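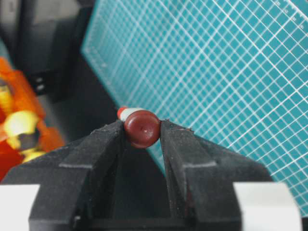
Fig. 5. Small, dark red and glossy, with a domed face.

Section 2: Hanging and filling the Kestmont cabinet

By now you should have the cabinet out of its box, the drawers stacked somewhere they won't get knocked over, and the bag of fixings in your hand. If you haven't found the bag, look in the bottom left drawer. It gets taped in there at the Midport warehouse and I missed it completely with my first cabinet!

I've put up a fair few of these now, for myself and for friends with sewing rooms and sheds, and the order below is the one I've settled on. The printed sheet in the box does it slightly differently (it has you fit the dividers first) and you can follow that if you like. You end up with the same cabinet.

Before you start

You'll need a pencil, a spirit level, a drill, a cross-head screwdriver and the fixings. A second pair of hands is lovely to have for step 4. The wall plugs supplied are for brick and block. For plasterboard, buy proper plasterboard fixings and go by the weight printed on their packet, counting the full drawers as well as the frame.

CAUTION: Check for pipes and cables before you drill. Those cheap detectors are fine, but put fresh batteries in first.

Hanging the frame

1. Take all 80 drawers out. Yes, all of them. I know they're a fiddle to put back.

2. Hold the frame against the wall and decide on the height. I like the top row level with my eyes, which on my wall puts the top edge 151 cm from the floor (I'm short, so do measure your own!). If you'll mostly be sitting down to work, try it from the chair before you commit.

3. Mark one of the top holes, put the frame down, and use the level to draw a pencil line across to where the other one goes. Mark the bottom pair the same way.

4. Drill the holes, push in the plugs, and get somebody to hold the frame while you start the top screws. Leave them 2 turns loose.

5. Put the bottom screws in, check the level one more time, then tighten everything by hand. Stop as soon as the screw head sits flat. The corners will crack if you keep going, and a power driver gets there very quickly.

NOTE: If the frame rocks, the wall isn't flat. Slip a bit of folded card behind the low corner. Mine has had a piece of cereal packet behind it for years.

Dividers and labels

6. Slide the dividers into the slots with the rounded corner upwards. They go in stiffly at first. A drawer takes one or two, and the deep drawers along the bottom row don't take any.

7. Write your labels before you fill anything. The Juvden labels that come with the cabinet are a good size but the shiny side smudges, so write on the dull side and leave them to dry while you have a cup of tea. Pencil works nicely too if you think you'll change your mind.

8. Stick each label on the drawer front, below the handle. Press from the middle outwards.

Filling the drawers

This is the bit I love and I do tend to lose an evening to it. You can sort by colour, by size or by what the thing is for. I've gone by colour for beads, buttons and odd little bits, and by size for screws and washers. Ye-ji Ko sorts everything by project and her drawers make no sense to me at all, but she can put her hand on a press stud faster than I can, so there you are.

9. Tip a handful on to a tray with a lip. A tea towel on the tray stops round things rolling off.

10. Pick out the biggest group first and drawer it. Carry on until you're left with the strays.

11. Give the strays their own drawer. I have one for reds, one for "blue-ish" and one just called Hmm.

12. Fill to just under the rim, no higher. Overfilled drawers catch on the one above and then you're on your knees with a torch.

13. Put the heavy stuff low down and slide the drawers back in from the bottom row up.

CAUTION: Beads, buttons and magnets are a choking risk, and swallowed magnets are a medical emergency. If small children visit, keep those well up out of reach and fit the locking bar (Section 4).

If a drawer sticks

Take it out and look along the runners. There's sometimes a whisker of plastic left over from the moulding, and it comes away with a fingernail. Byung-chul Ahn rubs a candle stub along his, and I've copied him with the stiff ones. Please don't use oil, it collects fluff something terrible.

Drawers from the older Kwon cabinets look the same but are a touch wider and won't fit. Spares are listed at the back, with the dividers.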